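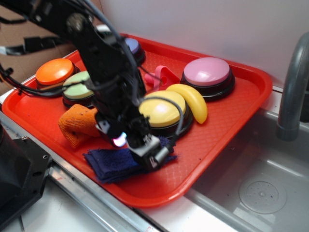
4. Setting up your Pruvmont desktop computer

Before you begin

Read this section to the end before you connect the power. The complete set-up takes about 40 minutes, and most of this time the computer works alone. You will need a wireless network with its password, an e-mail address and one free wall outlet.

Let the computer stand unpacked in the room for 30 minutes if it was delivered in cold weather. Moisture can form inside the housing when it comes from a cold truck into a heated room.

CAUTION: The screen and the computer are one unit. Always lift it with two hands at the lower edge. Do not press on the glass with your thumbs.

4.1 Attaching the stand

1. Lay a soft cloth on the desk and place the unit on it with the screen facing down.
2. Push the neck of the stand into the opening at the back until you hear a click.
3. Fasten the neck to the base with the captive screw. Finger-tight is enough. A screwdriver can damage the thread.
4. Raise the unit and check that it stands level. The tilt is adjusted by hand and has no lock.

Note: If the stand does not click, remove the small plastic film in the opening. On some units of the first series this film was left in place at our Brundarport plant.

4.2 Choosing the place

Leave a free space of 16 cm behind the unit for the air outlet. The colour of the display looks best when the window is at the side of the desk. Do not place the unit on top of a radiator or inside a closed cabinet.

4.3 Connecting the cables

1. Connect the power adapter to the round socket marked DC IN.
2. Guide the cable through the clip on the neck.
3. Plug the adapter into the wall outlet. The small light at the socket becomes white.
4. If you use a wired network, connect it now. The set-up program will then skip the wireless page.

Do not connect a printer or an external drive yet. These are added after the first update, see section 6. 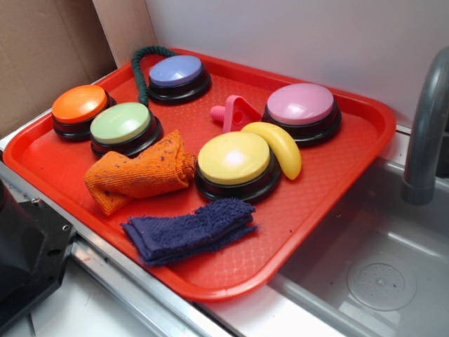
4.4 Pairing the keyboard and mouse

The keyboard and the mouse share one receiver, which you find under the battery cover of the mouse.

1. Insert the batteries. Two are for the keyboard and one for the mouse.
2. Plug the receiver into the lower USB port on the left side. The upper port is also possible, but it switches off in sleep mode and the keyboard then cannot wake the computer.
3. Hold the power button of the computer until the Curik logo is shown.
4. Move the switches of keyboard and mouse to ON.
5. Press any key. If the pointer moves and the letters appear, the pairing is finished.

If there is no reaction, hold Fn and P together until the keyboard light blinks quickly. Then remove the receiver and insert it again.

4.5 First start

1. Select your language, region and keyboard layout. For Canada, please check if you have the English or the bilingual keyboard before you continue.
2. Select your wireless network and enter the password.
3. Create the first user. This user is the administrator and can install programs.
4. Accept or refuse the optional services of Mahrous Backup. The computer works fully without them, and you can change your choice later under Settings.
5. Wait for the update. The screen may become dark two or three times.

CAUTION: Do not switch off the power during the update. If the progress stays at 68 per cent for several minutes, this is normal, as the graphics driver is being installed at this point.

4.6 Calibrating the touch screen

Clean the glass with a dry cloth. Open Settings, then Display, then Touch, and tap the crosses one after another with the same finger. If you make an error, press Esc and the calibration starts from the first cross.

The next section explains how to adjust the sound and the microphone.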